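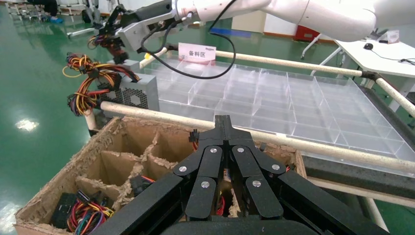 # Wire bench, Skalthorpe workshop

The parts bench is where the wire bundles are kept before they go to assembly. Garnet Gauthier set up the current layout in February, and Isabelle MacLeod keeps the stock list. The bench is shared by the Menditz and Coste orders.

**Cardboard box.** Divided into square cells with cardboard partitions. One cell has a bundle in red, yellow, blue, green, purple and black, attached to a black connector. Another black connector, with a red wire, has a cell of its own. The top edges of the box are torn and rough.

**Clear tray.** Acrylic, with many rectangular compartments. There is dark gray foam along the right side. The small white sign at the far end reads 备料区, "material preparation area."

**Power supply.** Gray metal with a perforated face. Its wires are red, yellow, orange and black, and they come out to the left.

**Rails.** Long cream-colored rods run around the work area, with a black joint fitting on the right.

The Menditz order is for 275 bundles and the Coste order is for 400. Bundles are checked in lots of 12, and the lot slip goes to Tanner Robichaud before anything is boxed for shipping. Rokeya Amarasinghe has the wiring sheets for both orders.

Page updated 13 Dec 2025 by Eirlys Lloyd.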